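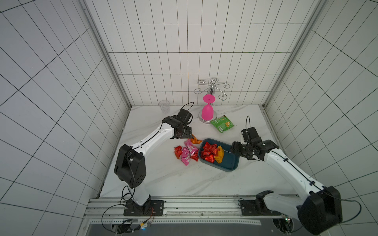

Elikem Akolgo
Monday

Gripper notes from the two-arm cell, part one. Same arms left and right, same rail. Comparing the stock Drivano fingers with the longer Terkenen set on wrapped candy.

Logged 2,418 grasp attempts in May. 1,102 of those were on foil. Foil is where the two sets differ. On plain paper wrappers I can't separate them.

The stock fingers close faster, but the tips are blunt and they push a light wrapper before they pinch it. Terkenen tips get under the edge more often – at the cost of flexing when the approach angle is steep.

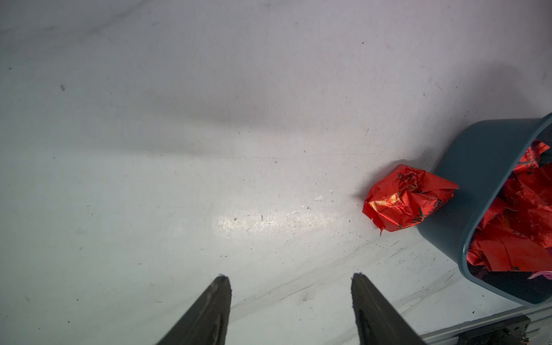

Wrist camera exposure matters more than I expected. Auto mode hunts whenever the background is pale, and the crumpled foil then clips to white on the highlights. A ball of red wrapping paper against a dark bin on a light, scuffed floor covers most of the bad cases in one view, so I now tune on that. Fixed exposure, gain at 4, left alone.

Xiaoqing Fan asked about finger visibility. Keep both tips in the wrist view. Crop them out and the policy misjudges the gap.

Controller: moved from the Osei board to Cerkivness. Jitter at the wrist dropped, tuning took 9 evenings. The Osei gains did not carry over at all. 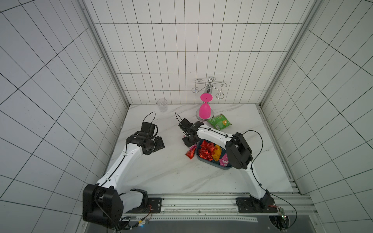

Cable routing is the next thing to fix. A loop that is too short pulls on the wrist at full roll, and one that is too long catches the other arm when both work the same tray. Clips along the white link keep the left run tidy, and the small loop above each gripper is the part I am still adjusting.

Meinrad Eder wants the same test with softer pads. Pads are ordered. Force plots go up after that.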